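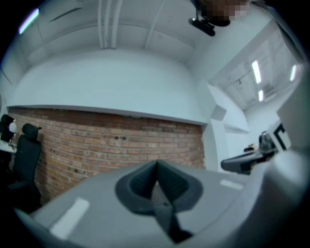 Office interior, seen from a low angle.

Lander: a small word list of office and building terms

Lander is a plain text list of 1638 terms that people use when they talk about workplaces: rooms, furniture, supplies, forms, job titles. It was put together by Hayley Hollis and Anežka Zeman for spelling checks and simple search tools.

Files
terms.txt has one term per line, in lower case.
variants.txt has other spellings, with the main term first and a tab between the two.

Sources
Most terms came from old Tevton supply lists. Denise Fothergill added the job titles in October. Names of people and companies were taken out by hand.

Known problems
British and American spellings are mixed in terms.txt. Five entries still have trailing spaces. Plurals are listed only where the singular is rare, so "premises" is in and "desks" is not.

Changes
Version 2, 3 June 2022: merged the Dakeck list, removed duplicates, fixed the sort order for terms with hyphens.

Use
Free for any purpose. Please credit Lander if you publish a changed copy. Send corrections to Chelsea Inskip, with the line number and the file name.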